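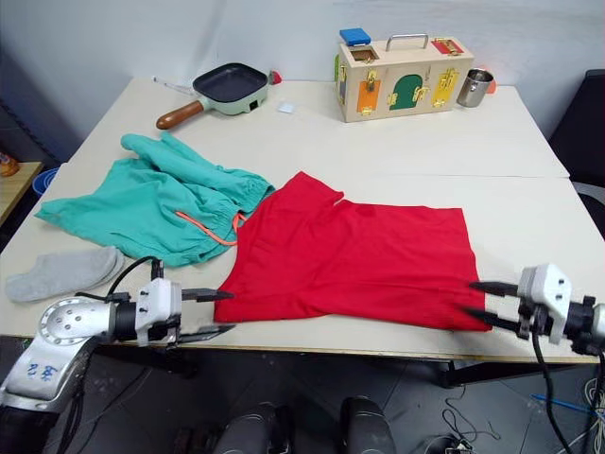

Progress report to the Fusis grants team, second instalment, covering the Brekura Knockout Cup for mixed amateur sides. Written 2/2/19, on time, which we mention in case it helps.

## Where we are

The draw has been made and the qualifying round has been played, apart from one tie which we will come to. When you agreed to fund us we said the cup would be open to any side within reach of the Brekura bus routes, and we had privately expected the same teams that always play each other, in a different order. We now have 188 registered players. A good many of them had not kicked a ball since school, and several of the early scorelines reflect this.

Our application said the competition would be "fast, inclusive and accessible". It is certainly the second and third. The pace has been more variable, and one match in the qualifying round was described by its own referee as restful.

## Pitches

We had planned to play everything at the Chukwu ground. The lower pitch there drains towards the clubhouse end, so that by the second half one goalkeeper is standing on grass and the other in something closer to soup. Teams have started asking to lose the toss.

We have moved the later rounds to the upper pitch, which costs more to hire but stays where it is. The extra hire came out of the budget line for training balls, as agreed with you on the telephone. We still have enough balls. Two are in the brook, and we know where, and when the level drops we will have those as well.

The postponed tie was called off twice for standing water and once when both sides turned up at different grounds. We accept the last one. The fixture sheet said "usual place", and it seems that this cup is not yet old enough to have one.

## Fixtures and results

You asked how we were getting on with Drelora, the fixture software. We are getting on with it as one does with a strict aunt. It will not allow a side to play twice in one day, which is sensible. It also refused for a fortnight to let anyone into the next round until the postponed tie had a result, and so the whole competition stood still on account of a puddle.

We have since found the setting for this. Results now go in the same evening, and captains can see who they might meet further on. Complaints about not knowing the draw have stopped and complaints about the draw itself have taken their place, and we count that as interest in the competition.

Extra time has been dropped for the remaining rounds. If sides are level at the end, it goes straight to penalties. Legs were the deciding factor in this change, and most of them belonged to defenders.

## Kit
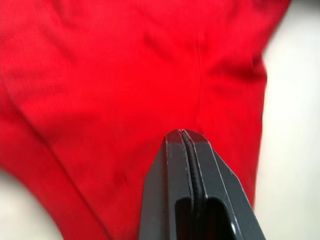

Kit has taken up more of our meetings than football has. The grant covers a set of shirts for each of the 5 new sides, and four of these have been ordered without incident. The fifth side wants red, having turned down the maroon sample as "what a carpet would wear". They are after a proper bright red like the fabric in the photo just above this paragraph, and we have told the supplier so in those words. Two other teams already play in something near it, so a clash is likely from the quarter-finals on, and we have bought one set of plain white bibs that will fit over anything and flatter no one.

Washing is now each team's own affair. The shared laundry rota was tried for one round, and a striker played in a shirt meant for someone much smaller. He scored, but he would not be drawn on whether he had been able to breathe.

## Money

- The first payment of £3000 has been spent on pitch hire, referees' fees, kit deposits and the Drelora subscription.
- We are holding £1000 of the second payment for the final, which needs a bigger ground, first aid cover and a trophy.
- Entry fees have come in from every side but one. The missing one says the cheque is in the post, and the post in that direction is slow.

The trophy quotation surprised us. Cups are priced by height, and the one we could comfortably afford would be hard to see from the touchline. We have asked for a shield instead, as these are flat and therefore cheaper.

## What has not gone well

The under-18 strand has not started. We wrote in the application that it would run alongside the adult cup, and we were too hopeful. Two schools have said yes in principle, and neither has a free afternoon that matches the other's. We would like to move this strand to June, as a single-day tournament on the upper pitch, within the money already set aside. Please let us know if you need a fresh form for that or if this paragraph will do.

We also promised a written guide for new captains. It exists, but it is mostly about parking.

## Next

The remaining knock-out ties are set and the referees are booked. The quarter-finals follow once the postponed match is out of the way, and it has been given a kick-off time, a named pitch and a map. We will send the attendance sheets and receipts with the next report, along with a photograph of the shield if the engraver can fit "Brekura" on one line.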